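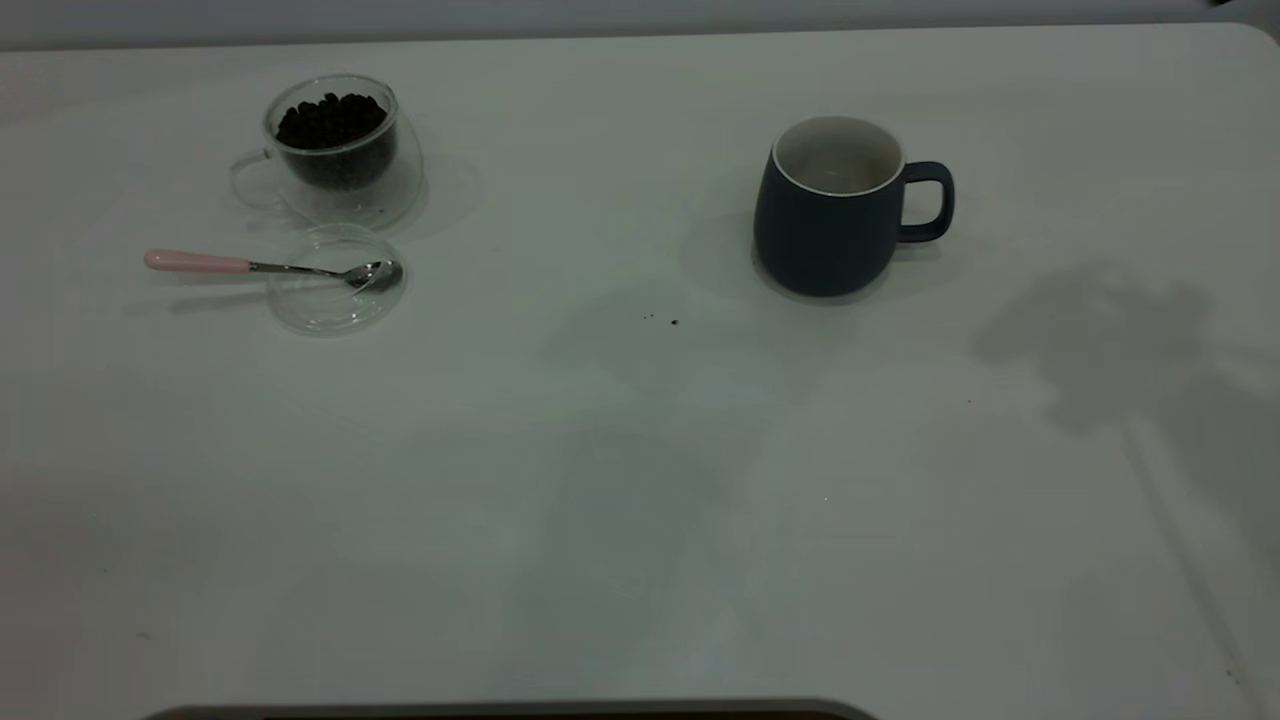 Do I need a rally licence before I book a co-driver course?

You can book without one. The licence only matters once you enter an event, and we go through the forms with you in the last session.

About Nandow

Nandow is a rally co-driver school. Small one. We work out of a shed in Banley and do the practical stuff on the forest roads at Polta, 80 km up the highway. Co-drivers only, we don't teach driving. Plenty of places do that already and do it well.

Started by Willy Peeters, who sat in the left seat for years in other people's cars and got sick of seeing new co-drivers chucked in on the morning of an event with a borrowed helmet and a road book they'd never opened. He ran the first course at his kitchen table. Pens, a stopwatch, in-car footage on an old telly. It grew from there.

What we teach

Pace notes first. Writing them, reading them, fixing them on the second pass when the driver's changed their mind about half the corners. We teach the numbers system as standard but can do descriptive if that's what your driver uses. Tell us when you book please, it changes the handouts.

Then timing. Time cards, controls, what minute you're due, what happens if you check in early (it hurts). Most of the penalties we see at club level are paperwork, and the driver had nothing to do with them. We spend a whole afternoon on it and people groan and then email us after their first event to say thanks.

Also road books, tulip diagrams, trip meter calibration, where to stand when you're changing a wheel, what to do with the OK board and the triangles. Belts. Getting out quickly. Reading while being thrown about, which some people's stomachs just won't do, and better to find out with us than at a start control.

How the courses run

Level 1 is classroom, at Banley. Level 2 is in the car at Polta, on closed roads, with notes you wrote yourself during recce. You sit with one of our drivers at a sensible pace to start, then it picks up a bit. Two students per car, swapping over at each service. We keep groups small so there is usualy a wait, especially before the winter rounds.

If you've already done events you can skip straight to Level 2. Send us a page of your own notes and we'll have a look. Doesn't need to be neat.

Refresher evenings on and off through the year. Bring a time card you stuffed up, everyone does.

The Onu notebook

Willy's design. Spiral bound at the top, heavy paper, wide lines, a tab on the page corner so you can turn it with gloves on. We had a small batch printed for students, then other crews started asking, and we've now sold almost 3,000 of them. Comes with the Level 1 fee. Extras at the counter or by post. The old cover with the grey stripe is finished, sorry, no more coming.

The car

Number 444 on the doors. It's been on there since Willy's first season in it and we've never taken it off. Rear wheel drive hatch, plain colour, a few dents. Intercoms are new as of April, thank goodness, the old ones crackled something awful. Seats adjust for most people. If you're very tall ring first and we'll sort out the rails.

Who comes

Partners and mates of drivers mostly. Quite a few people who've done officiating and want to see it from inside. Some kids from the karting side who are too young to rally but want a head start, they can do Level 1 with a parent there. Level 2 is age limited so check the entry rules for your state before paying a deposit.

You don't need to be mechanical. You need to be able to read out loud, tell the time and stay calm when the person next to you isn't.

Getting to us

The Banley shed is behind the tyre place, roller door on the laneway side. Parking out front is theirs, please use the street. For Polta you'll get a map with your booking, no phone reception after the turn off so print it. Enclosed shoes, long sleeves, lunch. We have loan helmets but your own is better if its in date.

Bookings by email or leave a message. We're often out at events so give us a couple of days.

Page last updated 8 May 2022

Sign up to the Nandow newsletter for course dates and notebook restocks. Enter your email address and click Subscribe. You can unsubscribe at any time.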